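Le laboratoire Nernberg ouvre une nouvelle campagne de collecte de démonstrations pour la manipulation robotisée

Robotique – Actualités de la recherche

Le laboratoire Nernberg a engagé en mars une nouvelle campagne de collecte de démonstrations destinées à l'apprentissage de gestes de manipulation par des bras robotisés. Conduite dans le cadre du projet Skemirer, elle porte sur des objets d'usage courant dont la forme se prête mal aux méthodes de programmation classiques : verres à pied, ustensiles de cuisine, petits contenants souples.

Le programme prévoit l'enregistrement de 400 démonstrations par tâche. À ce jour, 167 ont été validées pour la première d'entre elles, qui consiste à saisir un verre à pied et à le suspendre à un support métallique, ou à l'en décrocher. Chaque démonstration est réalisée par un opérateur qui pilote les bras à distance, tandis que les images et les positions des articulations sont consignées de manière synchronisée. L'ensemble sert ensuite à entraîner un modèle appelé à reproduire le geste de façon autonome.

« Le verre à pied réunit plusieurs difficultés. La prise se fait sur une zone étroite, l'objet bascule facilement et le support présente de nombreuses boucles qui masquent une partie de la vue », indique Mohandas Pai, responsable scientifique du projet. Les verres retenus sont en silicone, afin que les essais puissent être répétés sans risque de bris. Leurs teintes vives permettent en outre aux annotateurs de distinguer plus aisément les pièces lors de la relecture des séquences.

Les séances durent 45 minutes et sont suivies d'une pause obligatoire, la fatigue de l'opérateur ayant une incidence directe sur la régularité des trajectoires. Entre deux enregistrements, la disposition des verres est modifiée selon un plan établi à l'avance. Les tentatives infructueuses ne sont pas effacées : elles sont classées séparément et feront l'objet d'une étude distincte sur la reprise après erreur. 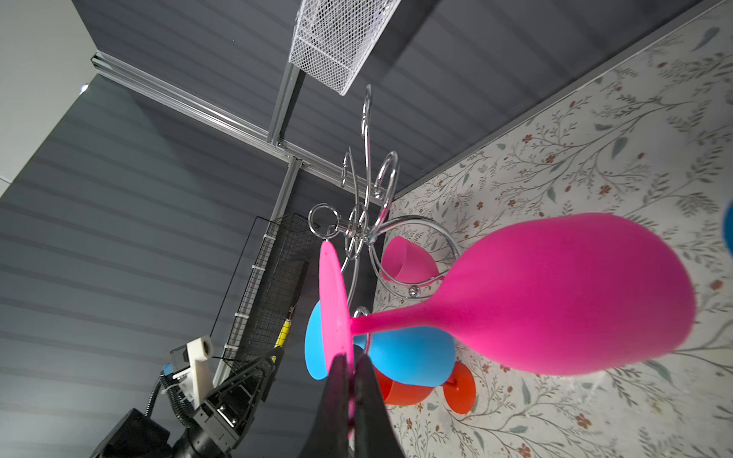 Tâche du verre à pied : la pince maintient un verre en silicone rose par le bord de son pied, devant le support chromé. Projet Skemirer, laboratoire Nernberg.

Le contrôle de la qualité est assuré par l'équipe de Mei-kuen Lu, ingénieure de recherche, qui examine chaque séquence avant son versement dans la base commune. Sont notamment écartés les enregistrements comportant une interruption du flux d'images ou un décalage entre les capteurs. Un guide d'annotation a été rédigé à cette fin et sera joint aux données lors de leur diffusion.

La société Griffiths, partenaire industriel du projet, apporte son concours à la maintenance des postes de téléopération. L'hébergement des données est confié à la plateforme Sundetti, sur laquelle un premier lot de 200 démonstrations sera mis à la disposition des équipes partenaires. L'accès sera subordonné à la signature d'une convention d'utilisation, dont le texte peut être obtenu auprès du secrétariat du laboratoire.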